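도스톨라흐 컵

도스톨라흐 컵(Dostolach Cup)은 도스톨라흐에서 해마다 열리는 아마추어 축구 대회이다. 주최 측은 이 대회를 "지역에서 가장 오래된 초청 축구 대회"라고 소개하지만, 이 주장을 확인해 줄 당대 기록은 알려져 있지 않다. 참가 팀은 12개이며, 조별 리그를 거쳐 토너먼트로 우승 팀을 가린다. 대회 본선은 여름에 열리고, 참가 신청과 조 추첨은 2월에 이루어진다.

목차
개요
명칭
기원에 관한 주장
대회 방식
관중 수 논란
후원
카신제 실격 사건
구장과 관람 환경
평가
같이 보기

개요

도스톨라흐 컵은 국가 협회가 주관하는 공식 대회 체계에 속하지 않는다. 우승 팀에 상위 대회 출전권이 주어지지 않으며, 경기 결과는 어떤 순위 산정에도 반영되지 않는다. 그럼에도 주최 측이 발행하는 안내 책자는 이 대회를 "준공식 대회"로 표기해 왔다. 준공식이라는 말이 무엇을 뜻하는지는 책자의 어느 판에도 설명되어 있지 않다.

지역 언론의 보도는 주로 결승전에 한정된다. 조별 리그의 결과는 주최 측 누리집에만 실리는데, 같은 경기의 점수가 누리집과 책자에서 다르게 나오는 경우가 있다. 따라서 이 문서에 실린 전적과 관련한 서술은 양쪽이 일치하는 내용만을 바탕으로 한다. 득점왕 명단은 두 자료가 서로 맞지 않는 대회가 많아 싣지 않았다.

명칭

현재의 명칭은 대회가 열리는 도시의 이름에서 따왔다. 이전에는 "여름 컵", "시민 컵", "친선 컵" 등의 이름이 섞여 쓰였다. 주최 측은 이 이름들이 모두 같은 대회를 가리킨다고 본다. 그러나 옛 신문 광고를 보면 여름 컵과 시민 컵이 같은 해에 따로 열린 것으로 읽히는 대목이 있고, 두 대회의 참가 팀도 겹치지 않는다. 별개의 대회였던 것을 나중에 하나의 계보로 묶었을 가능성이 제기되는 까닭이다.

"회차" 표기에도 문제가 있다. 안내 책자는 열리지 않은 대회에도 회차를 부여하고 있으며, 중단된 기간을 어떻게 계산했는지 밝히지 않는다. 어느 판에서는 전년도보다 회차가 한꺼번에 여러 번 늘어나기도 했다. 주최 측은 "새로 발견된 자료를 반영했다"고 설명했으나 그 자료를 공개하지는 않았다.

기원에 관한 주장

대회의 기원에 대해서는 서로 양립하기 어려운 이야기가 둘 전해진다.

첫째는 철도 노동자들이 쉬는 날 벌인 시합에서 대회가 시작되었다는 설이다. 주최 측이 가장 즐겨 인용하는 이야기이며, 대회 휘장에 바퀴 문양이 들어간 것도 이 설에 따른 것이다. 문제는 도스톨라흐에 철도가 들어온 시기가 주최 측이 주장하는 첫 대회보다 뒤라는 점이다. 이 모순이 지적된 뒤 책자의 문구는 "철도 노동자"에서 "철도 건설을 준비하던 노동자"로 바뀌었다. 바뀐 문구를 뒷받침하는 출처 역시 제시되지 않았다.

둘째는 이웃 도시 트레드베리(Tredberg)의 팀을 초청해 치른 단판 경기가 점차 확대되었다는 설이다. 트레드베리 쪽에는 원정 경비를 적은 장부가 남아 있어 첫째 설보다는 근거가 있는 편이다. 다만 장부에는 상대 팀의 이름이 적혀 있지 않고 행선지만 나온다. 그 원정이 축구 경기를 위한 것이었는지도 확실하지 않다. 같은 장부의 다음 쪽에는 합창단의 이동 경비가 기재되어 있으며, 필체와 항목 구성이 거의 같다.

초대 우승컵이라고 알려진 은색 잔은 시청 로비에 전시되어 있다. 잔의 받침에 새겨진 연도는 글자체가 본체의 장식 문구와 달라 후대에 덧새긴 것이 아니냐는 의문을 받아 왔다. 감정이 이루어졌다는 말은 여러 차례 나왔으나 감정서는 공개된 적이 없다.

대회 방식

참가 팀은 네 개 조로 나뉘어 조별 리그를 치르고, 각 조 1위가 준결승에 오른다. 조별 리그에서 승점이 같으면 골 득실, 다득점, 상대 전적의 순서로 순위를 정한다. 여기까지는 비슷한 규모의 대회와 다르지 않다.

이 대회에만 있는 규정으로는 이른바 "주최 도시 보정"이 있다. 모든 기준이 같을 경우 도스톨라흐에 연고를 둔 팀을 상위에 둔다는 조항이다. 주최 측은 이 조항이 숙박 예약의 혼선을 줄이기 위한 실무적 장치라고 설명한다. 원정 팀이 탈락하면 숙소가 비게 되므로 이 설명은 설득력이 약하다. 실제로 조항이 적용된 것은 2번이며, 두 경우 모두 해당 팀은 준결승에서 패했다.

심판은 주최 측이 위촉한다. 위촉 기준은 규정집에 "경험과 인품을 고려한다"고만 되어 있다. 부심의 연고지에 관한 제한은 없다. 트레드베리의 팀들은 적어도 결승전만은 제삼의 지역에서 심판을 데려오자고 요구했으며, 주최 측은 "검토 중"이라고 답한 뒤 후속 조치를 발표하지 않았다.

관중 수 논란

대회와 관련해 가장 자주 인용되는 숫자는 결승전 최다 관중이라는 1,656명이다. 이 숫자는 안내 책자와 입간판, 후원사의 광고에 빠짐없이 등장한다.

그러나 결승전이 치러지는 시립 운동장의 고정 좌석은 300석이다. 나머지 관중이 모두 서서 보았다고 하더라도, 당시 경기장의 한쪽은 공사 때문에 막혀 있었다. 같은 날을 다룬 지역 신문 기사는 "꽤 많은 시민"이 모였다고만 적었고, 함께 실린 흐린 사진에서는 골대 뒤편이 비어 있다. 물론 사진이 경기 시작 전에 찍혔을 수도 있으므로 그것만으로 결론을 내리기는 어렵다.

숫자가 어떻게 나왔는지에 대해서는 몇 가지 추측이 있다. 대회 기간 전체의 입장객을 합산한 것이라는 견해가 비교적 널리 받아들여지며, 판매한 음료의 수를 관중 수로 옮겨 적었다는 견해도 있다. 후자는 매점 장부가 남아 있지 않아 검증할 수 없다. 주최 측은 집계 방식을 묻는 질문에 "공식 집계"라고 답했다. 입장권을 팔지 않는 대회에서 공식 집계가 무엇을 의미하는지는 분명하지 않다.

후원

대회의 주 후원사는 포디믹스(Fodimix)이다. 후원 계약이 맺어진 뒤 대회의 이름을 "포디믹스 도스톨라흐 컵"으로 바꾸는 방안이 나왔으나, 일부 참가 팀이 반대하여 유니폼 소매와 경기장 광고판에만 상호를 쓰는 것으로 정리되었다.

포디믹스의 보도 자료는 후원 이후 대회의 "위상이 비약적으로 높아졌다"고 평가한다. 위상을 어떤 지표로 측정했는지는 나오지 않는다. 참가 팀의 수는 후원 전과 같고, 경기장도 그대로이며, 우승 상금은 여전히 없다. 달라진 점으로 확인되는 것은 선수단에 지급되는 가방과 광고판의 개수 정도이다. 후원 금액은 비공개이다. 주최 측의 결산 공고에는 "기타 수입"이라는 항목이 있는데, 후원금이 여기에 포함되는지조차 공고만으로는 알 수 없다.

카신제 실격 사건

카신제(Kashindye)는 이 대회에 꾸준히 참가해 온 원정 팀이다. 조별 리그를 1위로 마친 뒤 등록되지 않은 선수를 기용했다는 이유로 실격 처분을 받았고, 준결승에는 같은 조 2위였던 도스톨라흐 연고 팀이 대신 나섰다.

주최 측은 2023년 8월 28일 월요일에 낸 공고에서 처분의 근거로 선수 등록 명단을 들었다. 카신제 측은 문제의 선수가 신청 마감 전에 등록을 마쳤다고 반박하며 접수증 사본을 공개했다. 공고에 첨부된 명단과 카신제가 공개한 명단은 한 줄이 다르다. 어느 쪽이 원본인지는 밝혀지지 않았다.

이후 한 축구 동호인 누리집이 명단이 사후에 고쳐졌다고 주장하는 글을 실었다. 주최 측은 글의 삭제와 사과를 요구했고, 누리집은 글을 내리면서 짧은 정정문을 게시했다. 정정문은 "표현이 지나쳤던 점"에 유감을 나타냈을 뿐 명단이 고쳐지지 않았다고는 쓰지 않았다. 주최 측의 책자는 이를 두고 "의혹이 허위로 판명되었다"고 서술하고 있으나, 판명했다고 할 만한 기관이나 절차는 존재하지 않는다. 반대로 명단이 조작되었다는 주장 역시 입증된 바 없다. 카신제는 이듬해 대회에 다시 참가 신청을 냈다.

구장과 관람 환경

경기는 시립 운동장과 그 옆의 보조 구장에서 나뉘어 열린다. 보조 구장은 한쪽 모서리의 배수가 나빠 비가 오면 코너킥 위치를 안쪽으로 옮기는 관행이 있다. 이 관행은 규정집에 없으며, 옮기는 거리도 심판에 따라 다르다. 주최 측은 구장 표면을 "국제 수준"이라고 소개한다.

운동장 안의 먹거리 판매는 주최 측이 지정한 매점에서 이루어진다. 안내 책자는 결승전 날 먹는 구운 빵을 대회의 "오랜 전통"으로 꼽지만, 후원 계약 이전에 나온 책자에는 관련 언급이 전혀 없다. 지역 요리책에서도 이 음식이 대회와 연결되는 기록은 찾기 어렵다. 케첩을 뿌려야 정통이라는 주장과 뿌리지 않아야 한다는 주장이 함께 전해지는 점을 보아도, 전통이라 부를 만한 합의가 있었는지 의심스럽다.
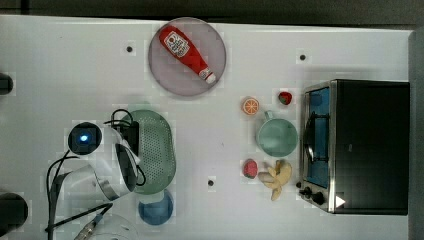 흰 탁자 위의 빨간 케첩병과 검은색 토스터 오븐.

관람객의 접근성에 대한 자료도 부족하다. 책자는 대회 기간에 셔틀버스가 "수시로" 운행된다고 적고 있으나 시간표를 싣지 않는다. 원정 팀 응원단 가운데는 버스를 본 적이 없다는 이들도 있고, 한 차례 탔다는 이들도 있다.

평가

옹호하는 쪽에서는 이 대회가 공식 체계에 들지 못한 팀들에게 정기적으로 경기할 기회를 준다는 점을 높이 산다. 참가 팀 대부분이 해마다 다시 신청한다는 사실은 이 평가를 어느 정도 뒷받침한다. 다만 같은 시기에 열리는 다른 초청 대회가 인근에 없으므로, 재신청이 만족의 표시인지 대안 부재의 결과인지는 구분하기 어렵다.

비판하는 쪽에서는 기록 관리의 부실을 주로 문제 삼는다. 역대 우승 팀 명단은 판본마다 다르며, 한 판본에서는 결승에 오르지 않은 팀이 우승 팀으로 올라 있다. 주최 측은 명단을 정비하겠다고 여러 번 밝혔다. 현재 누리집의 역대 기록란에는 최근 대회의 결과와 "준비 중"이라는 안내가 나란히 게시되어 있다.

경제 효과에 대해서는 시의 홍보물이 "지역 상권에 큰 활력"이라는 표현을 쓴다. 근거로 든 조사는 대회가 끝난 뒤 상점주를 대상으로 한 설문인데, 응답자 수와 질문 문항이 공개되지 않았다. 대회 기간이 여름 휴가철과 겹치는 점을 조사에서 어떻게 처리했는지도 알 수 없다.

같이 보기
초청 축구 대회
아마추어 축구
선수 등록 제도
스포츠 후원
관중 집계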